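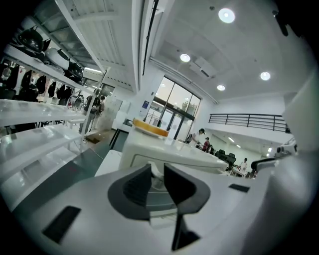 Client Coordinator, overseas company set-up
Otby, Grikodwood office
Posted 7/3/24

Hello, and thanks for clicking. I run the Grikodwood office of Otby, and I'm looking for somebody to join us as a client coordinator. I've written this advert myself because the last one was put together from a template and it made us sound like a bank. We're not remotely like a bank!

What we do is help small and middling businesses get going in another country. Somebody with a furniture import firm in Kent wants a warehouse and a proper local company in the Caribbean, or a pair of software people fancy running their Latin American sales from the right time zone, and they ring us. We register the company, find them a local lawyer and an accountant who'll answer emails, help with the bank account (the slow bit, always), and stay with them for the yearly filings afterwards. We look after 800 or so client companies at the moment, most of them tiny, a few of them not.

We have two offices. Grikodwood is where you'd be, and it's where nearly all the client contact happens. The other one is in Mao, in the Dominican Republic, and they do the legwork on the ground: notaries, translations, stamped copies, standing in queues. You'd speak to Mao every afternoon, once they're up and have had their coffee.

The job

You'd be the person a client hears from after they've signed up. At the start there's a lot of gathering of papers. Passports, proof of address, bank references, a description of what the business does and where its money comes from. People hate this part, and I don't blame them, but we can't do a thing without it and you'll need to be cheerful and completely unbudging at the same time. If a bill is too old, it's too old. If the name on one paper has a middle initial and the other hasn't, somebody at a counter four thousand miles away is going to spot it, so I'd much prefer that you did.

After that you're keeping things moving. You'd have your own list of files in Nillon, our case system (built in-house, a bit plain to look at, does the job), and most of your day will be going down that list and asking yourself who's waiting for whom. Sometimes it's the client. Quite often it's a bank. Now and then it's us, and then I want to hear it from you before I hear it from the client.

There's a fair bit of writing. Emails mostly, plus the short country notes we send out before a first call: how long registration tends to take, what an office costs, whether you need a local director, which public holidays will wreck your timetable. You'd take over the notes for two countries to begin with and keep them up to date. I'm fussy about these. I like plain words and short paragraphs and I'll send your first few back covered in comments, so please don't be put off by that, I do it to everyone.

One thing to be clear on. We don't give tax advice and you won't either. Clients will ask you, usually in a casual way at the end of a call, and you'll pass them to a qualified adviser every single time. We also turn work down. If a story doesn't add up we say no, and you'll never be in trouble with me for raising a doubt about a file, even a big one.

Who I'm after

Someone careful who also likes people. I've met plenty of applicants who were one or the other, and the job really does need both. You might have worked in a solicitor's office, a travel firm, a shipping agent's, a university admissions team, a lettings agency... anywhere you had to chase paperwork out of busy people without making enemies of them. I don't mind whether you have a degree.

Spanish would be lovely. It isn't essential, as everyone in the Mao office speaks good English, but you'd find the calls more fun and you could read a company deed without sending it off first. If you have some rusty school Spanish and want to do something about it, we'll pay for lessons.

You do need to write clear English and to be comfortable on the phone, and I mean comfortable with ringing people up as well as answering. You should be able to use a spreadsheet without fear. Knowing anything about company law, customs zones or money laundering rules is a bonus, but there's training for all of that and the first three weeks are mostly learning.

You'll need the right to work in the UK already, I'm afraid. We're too small to sponsor visas (yes, I know, given what we do).

Hours, money and so on

It's a full-time, permanent post, 40 hours a week including a paid lunch break. We start a bit later than most offices and finish later too, so that we overlap with Mao. You can work from home two days a week once you've settled in, though for the first couple of months I'd want you here, sitting near someone you can ask.

Pay is £966 a fortnight before tax to start with, reviewed after six months and then every December. I put the figure in because I can't stand adverts that say "competitive". There's a pension, and you get 28 days off plus bank holidays. We shut between Christmas and New Year and that doesn't come out of your allowance.

There's some travel, but not much. Coordinators go out to Mao once in their first year, for a week, to meet the people they've been talking to and to see how a registration works from that end. It's hot, and it's busy, and you'll spend a good part of it in waiting rooms. I still think it's the best week of training we offer. If travelling is difficult for you, for whatever reason, say so and we'll work round it.

The office itself is on the first floor and there's no lift at present. We can set up a desk on the ground floor if stairs are a problem, and have done it before. The 17 bus stops outside, parking is a nuisance, and there's a shed for bikes round the back.

How to apply

Send me a CV, two pages at most, and a short letter. In the letter I'd like you to tell me about a time you had to get something out of somebody who was in no hurry to give it to you, and how you went about it. It doesn't have to be from work. Please don't bother with a paragraph on how passionate you are about corporate services, I've been doing this for years and I wouldn't go that far myself.

Use the apply button on the Otby site and choose Grikodwood from the list - the Mao vacancies are on the same page and a few people do pick the wrong one. I read everything as it comes in and you'll get a reply from me either way.

If I like the look of your application we'll have a chat on the phone first, twenty minutes or so. Then there's one interview here, with me and one of the coordinators, and a small task where I give you a made-up client file and ask you what's wrong with it. You'll have half an hour and a cup of tea. There are no trick questions, and you're welcome to bring notes.

I'll close the advert when I've found the right person, so sooner is better. If you'd like to ask something before applying, ring the Grikodwood office and ask for the manager. Mornings are best, as I'm usually on to Mao after two.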